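Chapter 4
What a Survey Can and Can't Tell You

Puner, a maker of kitchen goods, once announced that its customers preferred plain tableware to patterned tableware "by a wide margin." The claim went on a banner, then on the boxes, and before long it was being repeated in trade newsletters as a fact about the buying public. The number behind it was 2,839 completed questionnaires. That sounds like a lot of people. Most readers stop there, and the company was surely happy to let them.

Ask where the questionnaires came from and the claim starts to shrink. They were filled out by people who had already bought something from Puner, had kept the receipt, and had gone to the trouble of typing a code into a website. Puner sold mostly plain tableware. People who had bought plain cups said they liked plain cups. A shopper who wanted roses on her saucers had gone to another store and was never asked.

This chapter is about the gap between the people who answer and the people we want to know about. Statisticians call the first group the sample and the second the population. The words are simple enough, and you have probably met them before. The trouble is that published surveys often name the sample in small type and the population in the headline, and they count on you to treat the two as one.

A bigger sample doesn't fix this. Suppose Puner had collected ten times as many forms the same way. It would have had a more exact measurement of what Puner's more patient customers think. Compare a small study by a rival firm, Zuro, which drew 200 households at random from a county list and kept calling until most of them picked up. We would trust the second study further, though we would still want to know about the households that never did.

Wording deserves the same suspicion. Puner's form asked, "Do you prefer a clean, simple look or a busy pattern?" Few people will stand up for "busy." Change it to "cheerful pattern" and you should expect a different answer, from the same people, on the same afternoon.
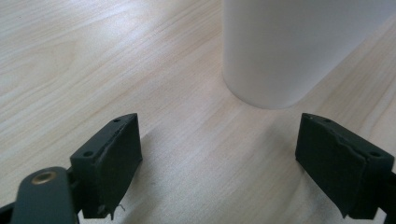

Figure 4.1 Plain white against pale wood. What would you call this look on a questionnaire?

Then there is the question of what people do once the survey is over. Saying you like a thing costs nothing. In Section 4.5 we look at the Zamani store records, where stated taste and actual purchases can be laid side by side, and they match less well than the marketing department hoped.

Before you read on, find a survey result in a newspaper or an ad and write down who was asked, how they were chosen, and the exact words of the question. If you can't find all of these, write that down too. You will need your notes for the exercises at the end of Section 4.2.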